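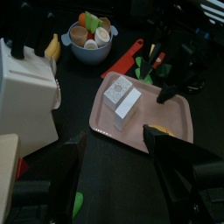 2 min read

Atbridge toy library to reopen in April with longer hours and a bigger shelf of wooden toys

December 3, 2025

Families in Atbridge who have been missing their Saturday-style rummage through the toy library will be glad to hear that it is coming back in April, in the old shoe store on Prurach Street, with a proper ramp at the door and (at long last!) a restroom with a changing table.

The library has been closed while the roof was repaired. Mavis Whitlock, who started lending toys out of her own garage when her twins were small, said she had been stopped in the grocery store so many times by hopeful grandparents that she had taken to carrying the sign-up sheet in her purse.

"People think children only want screens, and then you put a play kitchen in front of them and you don't hear a peep until lunch," she said.
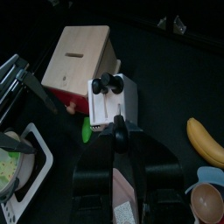 Members will be able to borrow 2 toys at a time and keep them for 10 days, a little longer than before, and there will be no late fees for the first season. More than anything, Whitlock would like to hear from neighbors with puzzles and pretend food their own children have outgrown, as long as the pieces are all there.

Bernadette Nakamura is taking names for the opening morning. Space is limited to 200 families, and those who were members before the closing will keep their places.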